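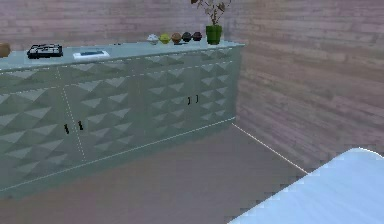

Attachment 1: Sideboard room, seed 36, view as the customer sees it

Gevumora Support
Ticket 455
Product: Gevumora Kitchen Kit, Huneck scene pack
Opened by: Liam Mac Carthaigh, Herrero
Handled by: Rocío Carrasco
Status: Closed

Liam Mac Carthaigh wrote:

Hello all, and thank you again for the help with the licence last month, it went through without any fuss in the end.

We're on week 2 of the trial and I've got a puzzle for you. We have been using the Huneck rooms to try out door opening with our arm, and most of them behave beautifully. The one I'm stuck on is the long sideboard with the pyramid pattern on the front. Our handle finder does well on all the plain fronts, but in this room it keeps telling the arm that there are handles where there are only shadows on the facets. On top of that, it is fairly good at the two handles low down on the left half and hopeless at the pair higher up towards the corner. I ran it 31 times overnight and it never once settled on the far pair.

I have a few questions tangled together here, so forgive me. Is it right that the two pairs are at different heights? My colleague Emiliano Mateos thinks a door has loaded with the wrong offset. Secondly, are the thin dashed white lines on the front supposed to be there, or are they something our graphics card is doing? They run up and down and across, right where the door panels meet. And thirdly, the pale rounded surface in the bottom right corner has a very stepped edge to it, which makes me wonder if we are running at the wrong quality setting altogether.

I should say that we like the kit very much. Emiliano had a plain grey box room before this and was rather attached to it, and even he has come round!

Liam

Rocío Carrasco wrote:

Good morning Liam, and thanks for such a clear write-up, with the seed number and everything. You would be surprised how much time that saves at our end.

Let me take the handles first. The different heights are meant. In the Huneck pack the handle positions are drawn afresh for each seed, and each pair of doors gets its own draw, so one pair can sit low and its neighbour can sit high. I loaded seed 36 here and the numbers in the scene file match what you've got, so please tell Emiliano that his doors are fine. If you would like them all level while you get going, open the scene settings, find "Handle height" under Cabinet, and change it from "per pair" to "shared".

The stepped edge does look like low resolution to me. Could you tell me which preset you are on? It will be shown at the top of the log window, next to the scene name. I have a hunch that it's "Preview", which a fresh install picks for you and which is lovely for flicking through rooms and rather poor for finding small dark handles at the far end of a cabinet.

I'm less sure of myself on the dashed lines, so I have asked Valentin Neagu to have a look, as he built the cabinet fronts.

Warmly,
Rocío

Liam Mac Carthaigh wrote:

It is indeed "Preview". I feel a bit daft. In my defence we picked the preset on the first day, when we only wanted to see if the thing would start, and it never crossed my mind again.

I've switched to "Standard". The near pair is now found every time and the far pair about half the time. The facets are still fooling it now and then, mostly in the dark lower halves of the triangles.

Liam

Valentin Neagu wrote:

Hi Liam, Valentin here. On the dashed lines: the gaps between the door panels are very narrow, and on "Preview" the gap is thinner than a single dot on the screen for much of its length. So it gets drawn in one spot and missed in the next, and you end up with dashes. On "Standard" they should join up for the most part. On "Full" you ought to get a proper seam, although your frame rate will suffer for it. There's nothing wrong with your graphics card.

They do no harm to the physics, by the way. The doors swing on the real panel edges and the drawing has no say in it.

The facets are a harder matter and I have some sympathy with your handle finder. I made that front to be awkward. What you can do is go into Lighting and bring "Fill" up a notch, which lifts the shadows on the lower faces and leaves the handles dark. I'd train with a mixture of fill values, though, and keep the low ones in. If you only ever show it the gentle light then it will be caught out the first time somebody turns a lamp off.

One more thing, while I am here. If you use the Bultau camera add-on, check that it hasn't kept its own resolution. It has its own box for that and it doesn't follow the preset. That would account for the far handles still being hit and miss.

Valentin

Liam Mac Carthaigh wrote:

Bultau was the culprit for the far pair! It was sitting there at the old size, perfectly content. I matched it to the preset, restarted the scene, and ran the whole overnight set again with handle heights left on "per pair", as I wanted it to be a fair test. Both pairs were found in all 31 runs. There were still a couple of false ones on the facets, but the arm checks the depth before it reaches and it threw them out by itself.

I have left the fill alone for now. Emiliano wants to do the mixed lighting properly and is already writing himself a list of seeds.

Could I put in a small wish before you close this? A line in the log when the camera size and the preset don't agree. It needn't be an error, just a nudge. I would have spotted it on day one.

Many thanks to you both, you've been very patient.

Liam

Rocío Carrasco wrote:

So pleased to read this, Liam. I've passed your wish on to Valeriano Manzano, who looks after the add-ons, and he likes it. He has pencilled it in for the September update as a yellow warning in the log window, with the two sizes printed side by side.

I have also added a paragraph to the Huneck help page on choosing a preset before you start any handle work, with a link across to the Bultau settings.

I'll close 455 now. If the mixed lighting throws up anything odd, just reply to this email and it will open again with all the history attached, so you won't have to explain yourself twice. And do send the seed list when Emiliano has finished it – Valentin would like to add the difficult ones to our own nightly checks.

Warmly,
Rocío

Ticket closed by Rocío Carrasco, 16:40
Resolution: Settings (preset on "Preview", Bultau camera size not matched). Handle heights as designed. Log warning requested.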